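Writing the rules down before the arm arrives

Rocío Ortuño has a ring binder that she carries more or less everywhere at work, and when we met she put it down between us before she'd even taken her coat off. It is the house rulebook for the robot handling benches at Cindura, and she has been its keeper through every version. She talks about it the way other people talk about an allotment.

"People expect it to be dull," she says, already leafing through. "And then I show them the page on bottles and they get quite drawn in!" 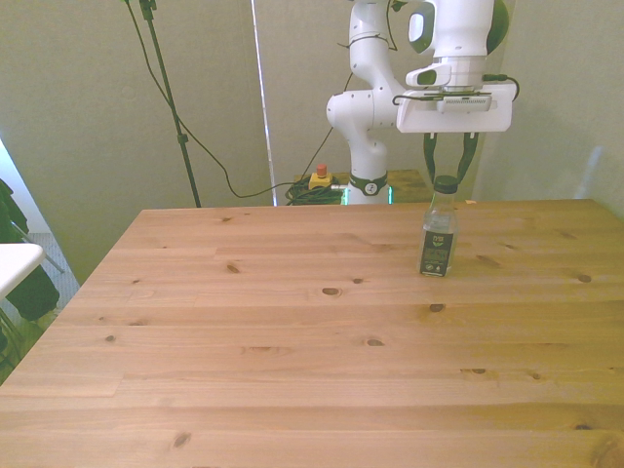
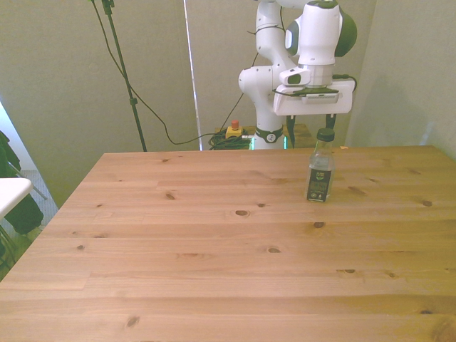 The page on bottles is a good place to start, as it happens, because it was the first one she wrote. Cindura does handling trials for small firms that want to know whether an arm can cope with their goods before they spend any money. When she joined, each person ran a trial in their own way. One would begin with the item in the middle of the table, another near the back, and the notes hardly ever said which.

"You'd get a result and it would be lovely, and then someone else would try it and it would be awful, and we'd spend a whole afternoon arguing about the arm. Most of the time we should have been arguing about the notes."

So the bottle page asks for things that sound almost too plain to write down. Say what the container is and whether the cap is on. Say how full it is, by weight, before the first attempt and again after the last. Say which way the label faces. Clear plastic gets a paragraph of its own, and she read it to me with real relish: "Record the lighting, record the blinds, and do not change either until the set is finished."

I asked whether the blinds really mattered that much. She laughed and said I should try finding the edge of a see-through bottle on a bright morning with only a camera to help me. A label gives the software something to hold on to, she explained, but the shoulder and neck can be hard work, and two sets taken under different light shouldn't be lumped together as if they were one.

The rulebook now runs to 41 pages. It draws on the published safety standards, of course, and the front section tells staff which documents to read and where the firm keeps its copies. Ortuño is firm that a house rulebook doesn't replace any of that, or the risk assessment for each bench. "The standards tell you what you have to take care of. Ours says what we do here, on this bench, with these people, at nine in the morning when somebody's left their mug on the table."

Mugs are covered, by the way. Page six.

There are four rules she calls the front-door rules, and new starters learn them before they touch anything. The emergency stop is tested at the start of every session and the test is written in the log. The person running the trial must be able to reach it without leaning across the arm's path. Nothing goes on the table unless it is part of the trial. And if anyone in the room says stop, it stops, and they don't have to explain themselves until afterwards.

That last one came from Rosalía Toledo, who trains the operators and joined us halfway through with a sandwich. She'd noticed that newer people would watch something going a bit wrong and stay quiet, worried about looking silly.

"They'd say it to me at lunch," Toledo told me. "They'd say, oh, I did think it was coming down a bit low. Well, say so then! I'd much sooner have a hundred stops over nothing." She now has every trainee call a stop on their first day, out loud, for no reason whatsoever, so that they've done it once and know the ceiling won't fall in.

The two of them clearly enjoy disagreeing. They are still at odds over cables. Toledo would like every lead to be clipped and routed the same way on all the benches. Ortuño wants slack checked through the arm's full reach and thinks the exact route can be left to whoever sets up. The current wording, in version 12 or so (neither could remember), leans towards Ortuño, with a note in the margin in Toledo's handwriting that I was asked not to copy out.

Where they do agree is on failed attempts. Everything is kept. In a long set for a drinks supplier called Juveo there were 841 attempts at lifting and placing, and 310 of them went down as failures under the rulebook's own terms, which count a bottle that is set down leaning and then rights itself as a failure. The customer was a little startled.

"I was thrilled with that set," says Ortuño. "Every failure had a reason code next to it. You could sort them! We could see that a great lump of them were the same thing, the fingers coming down a touch off to one side, and so we could go and do something about it. If we'd only kept the good ones, what would we have learned?"

She would like other small outfits to borrow from the binder, and has already sent the bottle pages to Nieto, a packing firm that is setting up its first bench. They sent back two corrections and she has taken both. One was about gripper opening, which should be written as a measured gap in millimetres with the item's width beside it, where the old version had simply said "open wide enough".

"Wide enough!" she says, covering her face. "I wrote that. It was in there for ages."

The next section will deal with soft packets. She has a bag of crisps, three sponges and a pair of rolled socks in her desk drawer ready for August, and Toledo has been told to leave the crisps alone.

Comments

benchmonkey
Really enjoyed this. We do the weigh before and after as well, it catches slow leaks you would never spot by eye.

Pilar_K
Does the leaning bottle rule apply if it settles before the fingers have let go? We've gone round and round on this one at our place.

golow_tim
We have something like the "anyone can say stop" rule at Golow, but never thought of making people practise it on day one. Pinching that.

Hettie
Team Toledo on the cables. Same route every time please.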